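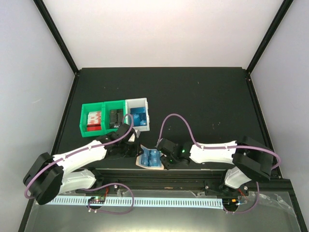
**Why do both arms share one planner instead of running one each?**

Two planners kept reserving the same bit of space over the middle of the table and then waiting on each other forever. One planner sees both sets of joints as a single 'thing' to move, so it can let one side go first and tuck the other out of the way. It's slower to think, but it gets unstuck by itself.

## Murnurine, the sorting build

Hi again! Quick gallery update, 6th October. The top shot is our two-arm cell, which runs Murnurine, the planning and control stack I've been writing with Ok-hee Moon since May. The job is packages and bins: find a flat little item, pick a side, get it into the right compartment (or back out again) and don't let the elbows do anything silly.

Some notes to go with it, mostly for the people who asked on the Flondholm list.

**The tray.** Three bins in a row, two green and one white, with a different package in each. Perception treats every bin as its own region with its own "up" direction, so if you nudge the tray you only re-run one calibration script. I used to have the bin corners typed in by hand in a config file – please don't do that, I lost a whole evening to a swapped sign.

**The blue thing in the middle.** Small raised blue cells on a tan backing, and flat items like that are still my least favorite. The depth map barely notices them, so the grasp code (it's called Effiong, Ok-hee named it) leans on color edges to get the outline and only asks depth for the height of the table. The dark tabletop helps a lot with that.

**Who goes first.** The left gripper is over by the tray and the right one points in toward the center. Murnurine keeps a cost on "both wrists in the middle", which I've bumped up to 10. At 3 they got much too friendly in simulation!

**Purple cables.** They loop up high over both arms, and the planner has no idea what a cable is. For now each one is a fat capsule glued to the arm model, plus a limit on wrist rotation. It's crude and it throws away some perfectly good poses, but I'll take it until somebody sends me a better idea.

**Numbers, for those who like them.** The current regression set is 254 recorded planning problems, and 181 of those solve on the first try with the new seed poses. The rest go through a retry with a wider search. I'm still cleaning up the log viewer (Grolthorpe) so you can scrub through a failed plan joint by joint – the timeline works, the zoom is a mess, and I'll push it once the zoom stops jumping back to zero.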